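Two Days at the Deddale Bike Fair

I'd been meaning to get to the Deddale handbuilt bike fair for years, and every year something got in the way (a wedding, a bad knee, another wedding). This time Kenza Soliman called and said she had a spare bunk and half a tank of gas, and that settled it. We threw two hardtails on the rack and drove up the canyon with the windows down.

The fair takes over the old feed store and the gravel lot behind it. Inside are the frame builders, and outside is everybody else: wheel people, bag people, a guy truing rims for tips, kids doing skids in the dust. I paid for my wristband, walked in, and got stuck at the very first table for most of an hour. It was Olteanu, a tiny shop that makes steel trail bikes, and they'd brought a raw frame with no paint on it so you could see all the brazing. Gorgeous work! I asked what the wait was and the answer was fourteen months, so I took a sticker and moved along.

Dalia Kettani was two tables down with her Ikus hubs. I've ridden one of her rear hubs since the prototype days and it still buzzes like an angry wasp, so we had plenty to talk about. She had one taken apart on a towel and let anybody who asked put it back together. I got the pawls in upside down. She was very nice about it.

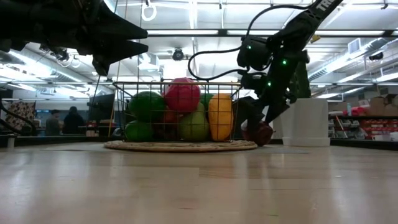

7 min read

Saturday-style crowds aside (the line for burritos was brutal), the best part of these things is always the rides. The morning one left from the lot and went up the Caltodow road, all dirt, 40 miles if you did the whole loop. We did the whole loop. Kenza climbs like she's late for a plane, and I spent the first hour looking at her back tire getting smaller. There's about 3000 feet of climbing in it, and I swear most of it comes in the stretch after the cattle guard, where the road turns to loose rock and everyone gets quiet.

The top made up for it. Somebody had hauled up a cooler of pickles and flat cola, and we all stood around in the wind eating and comparing gearing. One older rider was on a 69 cruiser with a coaster brake, which he'd pushed up a fair amount of the hill and was planning to ride all the way down. He did, too, with a stop halfway to let the hub cool off. You could smell the grease before he came around the corner.

I wore number 461, pinned on crooked, and it blew off somewhere on the descent. If you find it, keep it.

Back at the feed store there was a swap table, and I came home with a quill stem I don't need, a pair of brake levers I sort of need, and a bell. Kenza bought a whole wheelset and then had to figure out how to fit it in the car with two bikes and two bags of wet clothes. I rode home with a front wheel in my lap.

A few notes if you're thinking of going next time. Bring cash, as half the tables don't take cards. The loop has one water stop and it's early, so fill everything you've got. Camping by the creek is fine but cold, and the bunks at the hostel go fast. Dalia told me the organizers usually open sign-ups in January, and she's hoping to bring a front hub to match by then. I've already asked her to save me one in silver.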